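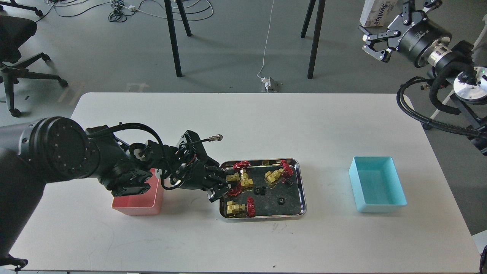
Brastow Automation Group
Equipment planning meeting
Minutes, January 2022

Present: Leanne Dawber (chair), workshop lead, controls engineer, purchasing officer, assembly floor supervisor, safety rep (items 1 to 5 only)
Apologies: stores manager
Minutes taken by: purchasing officer

1. Previous minutes

Accepted with one correction. Under the item on power, "second circuit" should read "second outlet on the existing circuit". No new circuit has been approved.

Actions carried over: the quote for guarding is still outstanding. The Wragg invoice for cable repairs has been paid.

2. Valve kit sorting: where it is up to

The workshop lead reported on the sorting work for the Dollulness valve kits. The job is to take mixed brass bodies, red handles and rubber fittings from a steel tray and put them in the right bins. The parts are supplied by Dollulness and have to go back to them at the end of the trial.

Bodies and loose handles are going well enough to keep going with. The rubber fittings are the slow part. They sit low on the bottom of the tray and the fingers tend to push them along before closing. The workshop lead wants to try a softer fingertip before anyone changes the program.

The assembly floor supervisor asked what quantity would be in the tray in normal use. Dollulness has said up to 200 parts in a load. All trials so far have used much smaller lots. Agreed that no purchase should be justified on the small-lot results alone.

3. Multi-fingered hand or parallel gripper

Long discussion. The controls engineer prefers the two-finger parallel gripper for anything going onto the floor. It is simpler to wire, spares are easy to get and operators can change the fingers themselves. The workshop lead's view is that the multi-fingered hand should be kept for the trial, as it copes better with a handle lying against a valve body.

The supervisor said the floor does not have anyone trained to work on the hand and will not have before July. If it fails on a shift it will sit there until someone from the workshop is free.

Leanne asked that both be costed over the same period, including repairs. The present figures cover purchase price only and are not a fair comparison.

Decision: keep both for the trial. No second hand to be ordered this financial year.

4. Purchases requested

a) Replacement fingertips, soft. $227 per set from Wragg. Two sets requested, one set approved. The second can be ordered on the workshop lead's say-so if the first lasts the trial.

b) Steel trays with a rolled rim, same size as the one in use. The workshop asked for enough to have one loaded while another is being worked on. Approved, to come out of consumables.

c) Bins. The workshop has been using ordinary plastic bins in different colours. The supervisor would like the colours settled now so they match the floor. Floor colours to be sent to the workshop before anything is bought. Not approved at this meeting.

d) Cable management for the arms and the area behind the table. $600 for sleeving, clips and floor cover, fitted by our own people. Approved. See item 5.

e) Second controller from Drisatlow. Deferred. The quoted lead time is 26 weeks, so an order placed now would not arrive in time for the July review in any case. The controls engineer pointed out that putting it off again only moves the problem. Noted. Purchasing to ask Drisatlow if a deposit would hold a place in the queue and if the deposit can be refunded.

5. Safety

The safety rep wants the cables on the floor behind the work table tidied up before any visitors are brought through. The thin line to the floor outlet needs a cover, and power adapters should be off the floor altogether. The chair stored behind the table is to go back to the office side.

Floor marking is to be redone in yellow line tape once the table position is final. The workshop lead does not expect to move it again but asked for a fortnight before the tape goes down.

Guarding: interim rules stay as they are. No reaching into the tray while the arms are powered. The rep will speak to the guarding supplier directly.

The safety rep left after this item.

6. Budget position

Purchasing circulated the spreadsheet. Freight was left off several lines and the totals will change. Leanne asked for freight and duty to be shown separately from now on, particularly on anything from Drisatlow, which quotes in another currency.

The repairs line is nearly spent. Agreed to move money across from training, where two places were not taken up. The supervisor did not object but wants the training money put back in next year's budget if a hand is ever going to be used on the floor.

7. Other business

Dollulness has asked to see the sorting running. Leanne will offer them a visit after the item 5 work is finished.

The key to the tool cupboard is missing again. Whoever has it, please return it to stores.

Actions

Workshop lead: order fingertips and trays; run a full-load trial
Controls engineer: repair and running costs for hand and gripper
Supervisor: send floor bin colours to workshop
Purchasing: Drisatlow deposit; reissue spreadsheet with freight
Safety rep: chase guarding quote
Leanne Dawber: reply to Dollulness

Next meeting to be set once the full-load results are in.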